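March, 7:40 a.m. Second coat on the table cured overnight. Clerketti hardwax, 3 g less than last time, applied along the grain and buffed after 72 minutes. The can says to wait longer. I did not.

Checked the joints with the steel rule before breakfast. No step at the seam above the middle that I could catch with a fingernail.

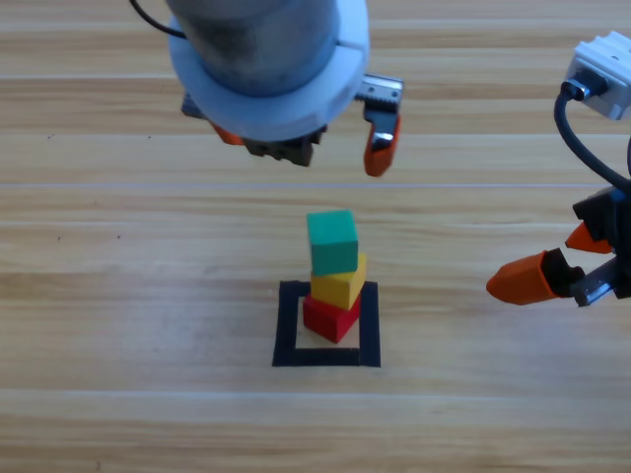 Gisela Orellana

Color came out pale honey, with the darker grain still faint. Three specks near the left side. If they are dust in the finish, I will take them down with 1000 grit and spot coat. If they wipe off, so much the better.

The block tower stays where it is until tonight. Escobar wants the offcuts back by then. Ordered another can from Adadport, item 617. Still need felt pads.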